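okay I finished all 8 episodes of Drikari in two nights and I need to talk about it. thread, mild spoilers for the first half only

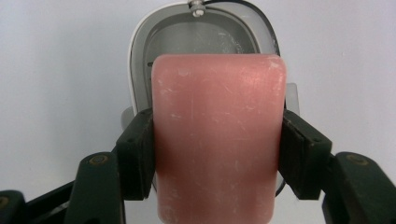

So the show is about two former child stars who get pushed back together for a reunion special, and they can't stand each other, and you know exactly where it's going by the time the opening credits are done. I did not care. Everything at the TV station is painted this one salmon pink, and by episode three I was seeing it everywhere. The paint is all scuffed up too, that station hasn't had new paint since their old show got canceled.

Yvette Sawatzky plays Dana and she is so, so good at being annoyed. There's a bit in episode two where she has to redo the same cheesy line over and over for the promo and each take gets a little meaner. I rewound it twice (my roommate left the room).

Vy Vương is the one I didn't know before this. Apparently she did a small family drama called Hầu first and I'm watching that next. She barely talks in the pilot and you still can't look at anybody else.

Episode five drags. There's a whole side story with the producer's divorce that goes nowhere and I think they needed one more scene of the two leads stuck in the parking garage instead. Garage scene supremacy!!

Also the music – whoever picked that slow song for the end of six, please call me, I have questions.

Someone in my replies said the ending is rushed. Kind of? I liked that they don't fix everything. The last phone call worked on me anyway.

No word on season two yet. If it gets picked up I hope they keep it short again, and I hope they bring back the weather guy

anyway starting Hầu tonight, will report back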